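Workshop & Home Tips
October 2019
214 shares | 6 comments

When the gripper won't let go: small fixes for a sulky pair of hands

The grippers dropped a jar of pickled beetroot on my socks in September, and I've been writing this page in my head ever since. If you've only ever met a robot arm behind glass, you might imagine that things go wrong with sparks and a siren. They go wrong with beetroot. The thing had been holding the jar nicely, then it decided it had finished holding the jar, and that was the end of the jar, the socks and a tea towel I was fond of.

We teach our machine household jobs at the Lirnutby workshop by doing the job ourselves with a pair of hand-held grippers, over and over, while the kit keeps a record of how they moved. Putting things in a tissue box, folding flannels, moving spoons about. It's housework with worse hands. The tips below come from one fault that took us far too long to find, plus a few scares along the way, and most of them would do just as well for a drill or a food mixer.

Look at the cables before you look at anything clever

Our fault was a gripper that lost track of itself. It would record perfectly well for a while, then the left hand would vanish from the recording for a second or two and come back somewhere it had never been. Played back on the arm, this gave us a lunge. The arm went for the sugar bowl as though it owed it money.

We blamed the software. Everybody blames the software, it can't answer back. Zuleica Magalhães spent two days on it and produced a very handsome chart. The trouble was a plug that sat a hair short of home, and came a little looser each time somebody reached across the table.

So now, before any session, push every plug in until it stops. Then wiggle it while someone watches the screen. If the reading jumps, swap the cable and put the old one in the bin. Don't put it in the drawer. We had a drawer, and I'm fairly sure the same bad cable came out of it three times.

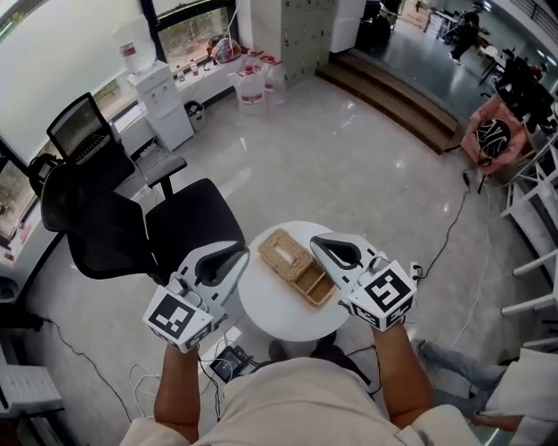 SEBASTIÃO BITTENCOURT
Workshop tips editor

Leave slack, but not a lasso

A cable that's too tight pulls its plug out. A cable that's too long finds your foot. With a gripper in each hand and thin leads running down towards the floor, you're a puppet working itself, and you can't grab the furniture if you trip. Stand where you mean to work, stretch both arms as far as the job asks, and allow a hand's width over that. Anything left goes in a loose coil, held with a bit of hook-and-loop tape. Skip the tight knots. They look tidy and they kill the wire inside.

Mains leads are another matter. A black cable wandering over a shiny floor to a power strip is easy to see when you're looking for it and impossible when you're staring at a tissue box. Run it along a wall if you can. If you can't, tape it flat along its whole length, and walk round it anyway.

Keep the marker cubes clean

The printed squares on the cubes are how our setup knows where each hand is. A thumbprint of hand cream is enough to upset it. Wipe them with a dry, soft cloth. I once used kitchen spray, and the pattern came away on the cloth in a lovely clear copy.

Check, too, that the cube hasn't worked round on its mount. A line of pencil across the joint will tell you at a glance.

Rub down the finger pads

The beetroot was a separate crime. The black pads inside the fingers had picked up a film of something, flour I think, and glass slid straight through them. A damp cloth, a dry cloth, ten minutes' rest. If the pads are shiny after that, change them. Don't be tempted to squeeze harder; Zuleica tried it and we lost an egg and then the bowl the egg was in.

Start with things that bounce

After any repair, go back to soft and cheap. A wicker tissue box on a small table is about right: light, forgiving, and no great loss if it ends up under a chair. A round top on a single pedestal will tip if you lean on the rim, so keep the box near the middle and your elbows off. Glass comes later. Knives come never, in our workshop, and there's a note on the wall in my handwriting.

Know where the stop is, with your eyes shut

When the arm plays back a lesson, one person does nothing but stand by the stop button. No tea, no phone. During the sugar bowl business the button was behind a bag of rice. The bowl survived. It's on a high shelf now, and we take our tea without.

Write the fault down while you're cross

You'll put in more detail. Ours says "LEFT HAND GONE AGAIN" and the time, in capitals, down most of a page, and that page is what showed us it always happened on the long reach.

6 comments | Share this page

We use cookies to remember your settings. Carry on reading to accept them, or change your choices at any time.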